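Soreck clothing swap returns in July

The clothing swap is back in the hall at Soreck, with doors open from 10am. 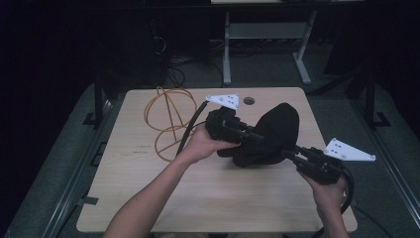 Bring up to 20 items, clean and dry. Dark things go on the first table — a crumpled black cloth is hard to judge, so please fold yours with the label showing.

Odd socks can go in the rag bag.
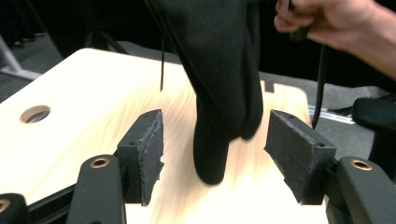
Geeta Rajput asks whether children's coats count towards the limit. They don't.

Last time 68 people came and over 500 items went home with someone new. 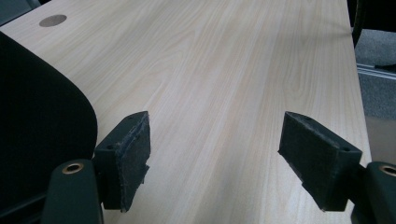 Jenő Takács would like a later finish, so we will stay open until 4pm.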